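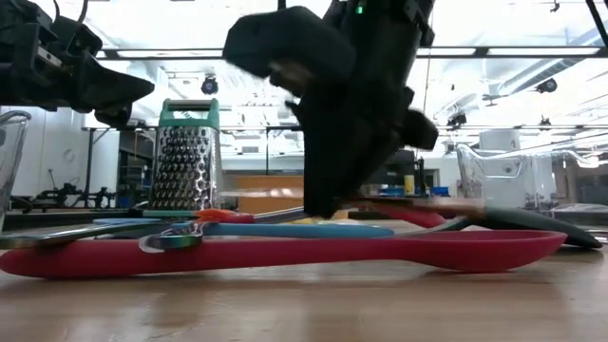
One reply to my last post asked whether the Vullum kit is worth 4,000 pounds if all you want it to do is sort spoons. Fair question, and I've been turning it over since breakfast, so bear with me while I ramble through it.

For that money Okanum send you the two arms, the grippers, the software and a year of support by email (they do write back, and very kindly too!). Putting it together took me five evenings, though I'm slow and I stop for tea a lot.

I've been trying it on kitchen utensils, all heaped up on the table with the red spoon across the front and the grater standing behind. Overlapping handles are hard work for it. The flat spatulas are worse, and I do wish the fingertips were thinner.

What I've grown very fond of is the teaching mode. You guide the arm through the job 7 times, save it, and it has a go by itself. My first try at Jalleswood was a muddle, my second much nicer.

Michalík do a cheaper single-arm set and I'd happily point a beginner there first. If you want both arms, though, I'd still buy this one. More on the fingertips once the spare pair arrives in March.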